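4.2. Duración declarada y duración observada

La literatura sobre la vida útil de los ordenadores de sobremesa descansa en una cifra que casi siempre se cita de segunda mano. Los inventarios institucionales dan de baja el equipo cuando vence su amortización contable, y esa fecha acaba pasando a los artículos como si midiera el desgaste de la máquina. Conviene desconfiar. Una baja administrativa informa sobre el calendario de compras de la entidad; sobre el estado de la fuente de alimentación o de los discos dice muy poco.

El programa Kurora, del que proceden los registros que analizamos, ofrecía en principio una salida a este problema. Cada equipo entraba en el taller con una ficha en la que constaban el motivo de la retirada, la avería alegada por el usuario y el resultado de la primera inspección. Revisamos las fichas de 23 centros y excluimos las de 4 de ellos, que habían rellenado el campo de avería con una fórmula idéntica en todos los casos. La exclusión es discutible, y reconocemos que favorece a los centros más cuidadosos con el papeleo, que bien podrían serlo también con sus máquinas.

El informe previo de Tiklow, elaborado sobre una versión anterior de la misma base, sostenía que la mayor parte de las retiradas respondía a fallos de componentes. No hemos podido reproducir ese resultado. La discrepancia parece deberse a que el informe contaba como fallo cualquier ficha con el campo de avería cumplimentado, incluidas las que anotaban «lento» o «antiguo». Un ordenador lento puede tener un disco en mal estado, pero también puede estar ejecutando un programa para el que nunca fue pensado. Mientras no se separen ambas situaciones, hablar de tasa de fallo resulta, como mínimo, prematuro.

Tampoco la inspección está libre de sospecha. El protocolo Yuan, que siguieron los talleres, pide abrir la carcasa, comprobar a la vista la placa base y el cableado y arrancar el equipo durante unos 90 minutos. Se trata de un procedimiento razonable para descartar averías groseras. Para las intermitentes sirve de poco, y son precisamente estas las que más irritan al usuario y las que peor describe en la ficha. Un equipo que se apaga una vez por semana en un despacho pasará la prueba casi siempre. La categoría «funcional» de nuestros datos debe leerse, por tanto, como «sin fallo detectado en la prueba», lectura bastante más modesta que la habitual (figura 3).

Queda la cuestión de las piezas recuperadas. Se ha afirmado que el desmontaje temprano multiplica el aprovechamiento de las memorias y de las unidades de almacenamiento. Los registros de Kurora no permiten afirmarlo ni negarlo: solo 16 fichas recogen el destino final de cada pieza, y todas corresponden a un único taller, el de Wornulell, que trabajaba con carcasas del mismo formato. Extraer de ahí una regla general nos parece imprudente, por mucho que el signo del efecto coincida con lo que el sector desea oír. La tabla de destinos se actualizó por última vez el 3/2/26 y desde entonces no consta ninguna entrada nueva.

Por último, la antigüedad media de los equipos retirados en septiembre es claramente inferior a la del resto del año. Sería tentador atribuirlo al inicio del curso y a la renovación de aulas. Sin conocer cuántos equipos había en servicio en cada centro, esa explicación vale tanto como la contraria, y preferimos dejar el dato sin interpretar hasta disponer de los inventarios completos. 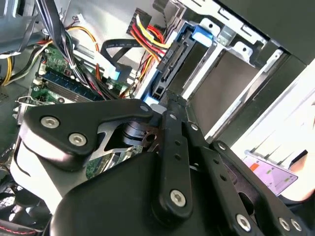
Figura 3. Interior de un ordenador de sobremesa, con la jaula metálica de unidades, la placa base y el cableado agrupado.

Los inventarios se han solicitado a todos los centros incluidos en el análisis. En la sección siguiente trabajamos únicamente con las fichas completas y mantenemos aparte las de Wornulell.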